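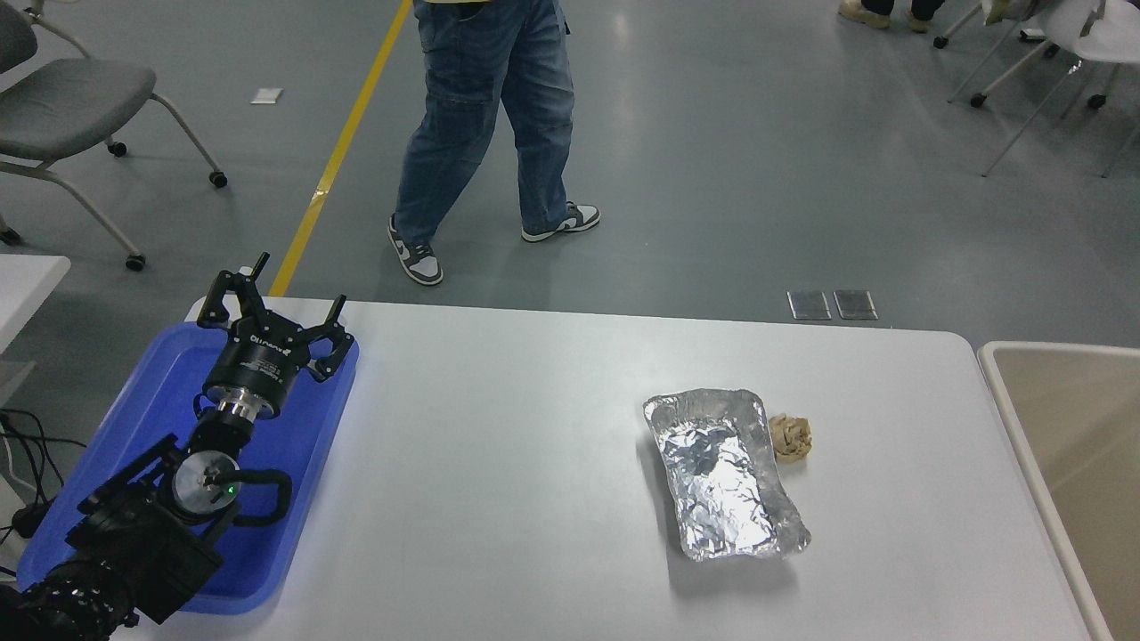
White table with foil tray and blue plastic tray, Clileton site

Call for participants: table clearing and waste sorting study

Reference: Flernach / Clileton / tray handling
Posted: 2019-05-16

Pendatov is recruiting adults for a paid study of how people clear and sort used food service items at a table. The study is part of the Flernach project, which is preparing layout guidelines for return stations in staff canteens. Sessions are held at our Clileton site. No experience in catering or cleaning work is needed.

Background

Return stations in small canteens are usually set up by whoever is on shift. Bins end up on the wrong side, trays are stacked across the path of the hand, and foil containers go into general waste with paper still inside them. A first round in March compared two bin positions. The present round looks at the table itself: where the tray is set down, which item is picked up first, and how often an item is put back on the table before it reaches its final place.

What you will do

You will stand at a white table and clear sets of items. A set may include aluminum foil trays, crumpled paper, plastic trays with raised rims, and small packaging. Foil goes to one container, paper to another, and plastic trays are stacked for washing. All food residue is simulated with a washable paste – there is no real food in the study.

Each session consists of 20 sets with a break after the tenth. Between sets, staff will reset the table while you step back behind the yellow floor line. A session lasts 2 hours including the briefing and a short questionnaire. You may be asked to repeat some sets with your non-preferred hand.

Sets are given in a fixed order. Please do not try to work fast. We record the order of actions and the resting positions of items, and hurried sessions have to be discarded.

Who can take part

You must be 18 or over and able to stand for almost 40 minutes at a time. Chairs are available during breaks. You should have normal or corrected eyesight and be able to grip and lift light objects with either hand. Left-handed participants are especially wanted, as the March round had too few.

You cannot take part if you have a known skin reaction to aluminum or nitrile, an open wound on either hand, or an injury to the wrist or shoulder that is still being treated. Employees of Pendatov and of the canteen operator Hrnčiar are also excluded.

Clothing

Everyday clothes are fine. Shoes must be closed and flat; sneakers are suitable. The floor has a smooth coating, so sandals, heels and leather soles are not admitted. Remove rings and bracelets before the session. Gloves are supplied in all common sizes and are worn during the sets with simulated residue.

Payment

Participants receive 20 dollars per hour, paid by bank transfer after the session. Travel costs within Clileton are not refunded. If you stop early you are paid for each hour started.

Data

Sessions are recorded on video from above the table. Recordings are stored under a participant code and kept until the guidelines are published. You may withdraw your data by quoting your code, up to the point at which the results are combined.

How to apply

Apply using the form on the Flernach project page or in writing to the Clileton reception desk, marked "tray handling". State your age, preferred hand, any allergies, and the hours at which you can attend. Morning and afternoon sessions are offered – evening sessions only on request. Applicants who took part in the March round may apply again but should say so on the form.

Places are assigned in order of application until the round is full.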